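Forum > Wool and Knits > Care, Washing, Storage

Thread: Folding heavy sweaters without ending up with a ridge down the front

WiebkeB
Member

Hello everyone, I hope this is the right board, and I apologize in advance because I never manage to ask a question in fewer words than it deserves. I have 19 sweaters. Most of them I knitted myself, a few came from my aunt, and one I bought at the Enthorpe wool fair because I lost my head. For years they lived on hangers, and I know, I know, please don't scold me, I have seen what it did to the shoulders. So this winter I took them all down and started folding.

My trouble is with the ribbed ones. Whatever I do, I get a hard crease right down the middle of the chest, and after a month in the dresser it is still there when I put the thing on. I've tried folding in half lengthwise, sleeves crossed over the front, sleeves behind, everything. My drawers are 6 inches deep if that matters. How do you all do it?

Wiebke Böttcher

---

pursebird

Oh, welcome to the club! Stop folding it in half lengthwise, that's your crease right there. Lay it face down, bring one side in about a third of the way with the sleeve lying straight down on top of it, then the other side the same, and then fold the bottom up once. The front never gets a center fold. I learned it in a clothing store back when I was in college, and I still do it with everything down to my pajamas.

---

Tansy_in_the_attic

I'm going to be the difficult one and say roll them. I roll every sweater I own, loosely, like a sleeping bag you're not in a hurry with, and I haven't had a crease in years. It also means I can see every one of them when I open the drawer, which I love on a dark morning when I can't find my glasses either.

---

Gudrun Ehlers
Moderator

Tansy, I'm fond of you and you know it, but I can't let rolling go by for heavy ribbing. Rib stretches sideways, that is what it's for, and if you roll it even a little tight it sits there being pulled for months. For a fine merino cardigan, fine, roll away. For a thick ribbed pullover I would fold flat every time, and as few folds as the drawer allows.

Wiebke, one question back. Where are you doing the folding? I ask because I used to do mine standing at the end of the sofa with the sweater against my chest, chin holding the neckline, the way my mother did, and they came out crooked every time.

---

Tansy_in_the_attic

I said loosely! I'll give you the thick ones, Gudrun, but only those.

---

WiebkeB
Member

Guilty — chin and all. I do it standing up in front of the dresser and then sort of push it in and smooth it with my hand. I suppose I have been blaming the wool for my own bad habits. The bed is right there behind me, so I have no excuse.

pursebird, do you put tissue in the folds? I have a whole stack of the Doleo acid-free sheets left over from storing a christening gown.

---

pursebird

I don't bother for things I wear every week or two. For the ones that go away in spring, yes, one crumpled sheet inside each fold so it makes a soft bend. And do put the heaviest on the bottom of the pile. I once had a big fisherman's sweater sitting on top of a lace one from Friday until the following fall, and the lace one has never forgiven me.

---

old_Sarnus_loom

A word on drawers versus shelves while we're here. We had one of those Teuber chests with the shallow drawers, and they're lovely for knits, two deep and no more. When we moved we went to open shelves and I hated it at first, but I've come around, the air does them good. Just keep them out of the sun. I have a red vest that is now red on one side and something like brick on the other.

---

Gudrun Ehlers
Moderator

Good point about the sun. And Wiebke, please do use the bed. A made bed is the best folding table in any house: it's wide enough for both sleeves, and you can walk around to the other side if the far edge is giving you trouble. I pull the cover smooth first, put the knit down flat, and pat it into shape from the middle outward before I make the first fold. If your ribbing wants to draw itself in, let it, don't stretch it out to look tidy. The stripes will tell you if you're crooked, by the way. On a plain sweater I can fool myself, on a striped one I can't. Mine from a bag of leftovers is the one I practice on, as it's all bands of blue, orange and yellow and they wander at the slightest tug. I'm not a neat folder by nature, as you will see, and the green bedspread is an old favorite and a bit slippery. 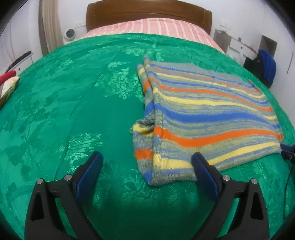
Tansy_in_the_attic says she would still keep a bulky one like that out of the drawer completely and give it a chair of its own from October on, and I see pursebird has clicked "agree," so I suppose I'm outvoted in my own thread. But a chair in my house fills up with more than sweaters.

---

old_Sarnus_loom

A chair is how my whole wardrobe ended up on a chair.

Slippery covers are a pain though, I agree with Gudrun there. I put a cotton bath towel down first, so the knit has something to hold on to, and then I can get the edges to line up. You slide the towel out at the end.

---

WiebkeB
Member

I did not expect so much help by lunchtime! I've done four of them on the bed now, pursebird's way with the sides in, and the towel underneath because my quilt is satin on top and I was chasing a sleeve all over it. No center fold on any of them. I can get them two deep in the drawer without pushing, so the Teuber rule seems to work in my cheap old dresser too.

One more thing and then I'll leave you in peace. The creases that are already there — do I steam them, or will they drop out if I just wear the sweaters?

---

pursebird

Wear them! Or hang them over the shower rod for the length of a hot shower, folded over at the waist so the shoulders don't take the weight. That does it for most of mine.

---

Gudrun Ehlers
Moderator

I'd steam, with the iron held well above the rib and never touching it, and then leave it lying flat until it's completely cool. Pressing kills ribbing, and it doesn't come back. The shower rod makes me nervous, a damp heavy knit will grow if you look away.

---

pursebird

Mine have not grown, Gudrun, I'm just getting shorter.

---

WiebkeB
Member

I'll try the steam on the oldest one first and report back in February when it comes out of the drawer again. Fifteen to go, and I'm out of tea.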